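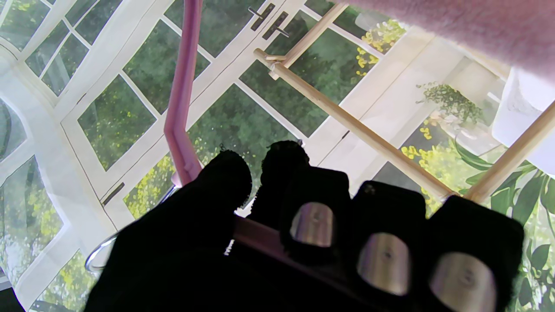

## 1/ Kozma hand, felt-like glove, clothes hanger

Wrist camera view of the Kozma five-finger hand on a pink plastic hanger. We are comparing it with the Hillus two-jaw gripper on the same job: hanger, small wooden rack, towel.

## 2/

First impression: grip is fine, view is poor. The fingers take up the lower half of the picture and the hanger bar passes beneath them. The hook is a thin wire and easy to lose against a busy background. The Hillus jaws leave more of the object in sight.

## 3/

The fuzzy covering helps on smooth plastic. With bare pads the hanger rotated in the hand whenever the towel pulled to one side. The price is wear. The fibres are already fraying at one fingertip, so we will log that by cycle count. The glove on the bench unit is at 764.

## 4/

Controller is the Vullillow box for both. Same gains, same speed limit, 3 attempts per start position. Changing the gains between hands would make the numbers useless.

## 5/

The fixed camera does most of the work for the hook and crossbar. With the wrist view alone, the policy hunts for the bar. With both views it commits sooner. 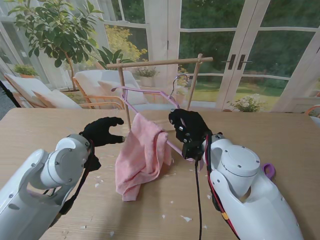
*Fixed camera: right hand on the hanger, left hand open, towel over the lower bar.*

## 6/

Open question is the left hand. It could steady the towel, but two hands near the rack means more chances to knock a post. We will try it at half speed on Sunday.

## 7/

Tramencombe wrist camera goes on next. Wider lens, same mount. Hillus figures to follow in this thread.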